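Visit report: Tunder connector-handling kit, Undiven demo room
2019-01-11

Anderson Marinho and I spent most of Friday at Undiven, the integrator that sells the Tunder kit in our region. We had asked for a working session with parts close to our own. Our repair line plugs and unplugs power supply boards all day, and we want to know if a robot can take over part of that.

What is on offer

Tunder is sold as an add-on for an arm the customer already has. The box holds a gripper, a two-lens sensor module that mounts on top of it, a cable set and a software license for one station. Setup is extra and takes two days on site. Undiven also rents the kit by the month, with half the rent credited if you buy within the year. The price list we were given in December still holds.

How the session went

Odair Queiroz ran the demo. He taught the pickup point by hand, then the approach to the board, then the mating position. Teaching one connector took 40 minutes, including a restart after the software lost its license key. He says 20 is normal once the operator knows the menus – we would plan on more than that for our people.

The hard part is the wiring. A bare connector is easy to hold and easy to find. One with a bundle of leads behind it pulls to the side, and the ring terminal on the ground wire tends to swing into whatever is nearby. Odair slows the last part of the move for this reason. The overnight log he printed for us showed 698 cycles with 166 operator stops, nearly all of them marked as wire contact. That is too many for an unattended shift.

We asked to see the approach on a board with tall capacitors, like the ones on our Araújo supplies. Clearance matters there, and the silver connector has to come in over the upper edge with its leads hanging from the gripper.
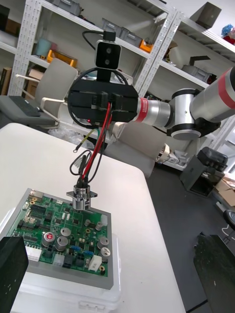
Points to settle before a trial

Undiven will quote a proper board fixture. We also want a wire guide on the gripper, and Odair thinks one can be made in a week. The manual we saw was a draft, with the chapter on recovery after a stop still missing.

Anderson is going to ask Drarasum for a second offer on the same task. If the trial goes ahead, it should run on one station only, with our own boards and our own operator doing the teaching.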